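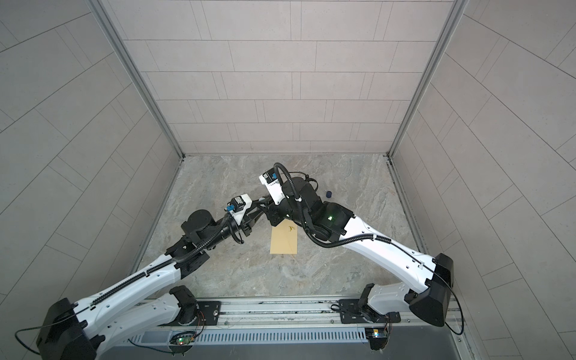

3.2 Overnight stays and the upper valley

Visitor numbers in the Trenel valley are lopsided. Most people come up from the coast road in the morning, walk to the old toll fort at Bråten, eat something and go back down before dark. The fort gets the traffic and the villages above it get very little. We wanted to know who stays the night, where, and what makes them stay.

Data came from three places. Guest registers, where the houses keep them (not all do). A short paper survey handed out at the fort gate and at the bus turnaround in Clirnimville. And interviews with owners, mostly done in kitchens, mostly in June, before the season got too busy for anyone to sit down. The survey brought in 62 usable forms. Fewer than hoped. Rain on two of the survey days, and the Friday session at the turnaround was lost alltogether when the bus was rerouted.

Of the lodgings in the upper valley, 12 agreed to let us see their books. These are small places, a few rooms each, family run. Two are in former garrison buildings, from the time when the valley was a border district and every household owed a man to the watch. The rest are farmhouses. Registers vary a lot in quality. Some list home town and length of stay, some only a surname and a sum paid. We coded what was there and left the gaps as gaps.

Figure 3 plots nights per booking against distance from the fort. The pattern is fairly clear. Close to the fort, one night is the rule. Past the second bridge, stays get longer, and at the top of the road, above the tree line, the one-night booking almost disappears. We read this as two different kinds of guest and not one guest who changes habits with altitude. The lower houses catch people whose day ran late. The upper houses get people who planned it – walkers doing the ridge path, a few birders, families who have been coming to the same rooms for years.

Figure 3. Nights per booking by road distance from Bråten fort, participating houses only.

The interviews support this, mostly. Owners near the fort talked about parking, the gate closing time, and tour groups. Owners higher up talked about weather, the path markers and bread. Bread came up far more than expected. There is no shop past Clirnimville, and guests who stay several nights need feeding. Several owners bake. One gave up taking guests for a season after her oven failed and the repair was slow.

History matters less to overnight guests than the regional tourism plan assumes. The plan, drafted by the consultancy Conix, puts nearly all of its signage and print budget into the frontier theme: fort, watchtowers, the siege. On our forms the siege was named as a reason for visiting by day trippers and by hardly any of the people staying over. Those wrote down quiet, walking, the river, cooler nights than the coast. Danzer (pers. comm.) objects that a guest may enjoy the towers without listing them as a reason, and the form had just one line for the answer. Fair point. A longer form should be tried.

Access is the other issue. The road above the second bridge is single lane and gets closed after heavy snow. The ridge path could carry walkers over from the next valley, but its markers were last painted by the hiking club under Kazimír Jireš and many have faded out. Repainting is cheap next to the 3000 brochures now sitting in the fort ticket office. We return to costs in section 5.

Limits of the data: one season, small sample, no houses from the east bank, where owners declined or could not be reached. Winter guests are missing completly. Guests staying with relatives never show up in a register and may be a large group – owners think so, and we have no way to check it from here.

9 shares
0 comments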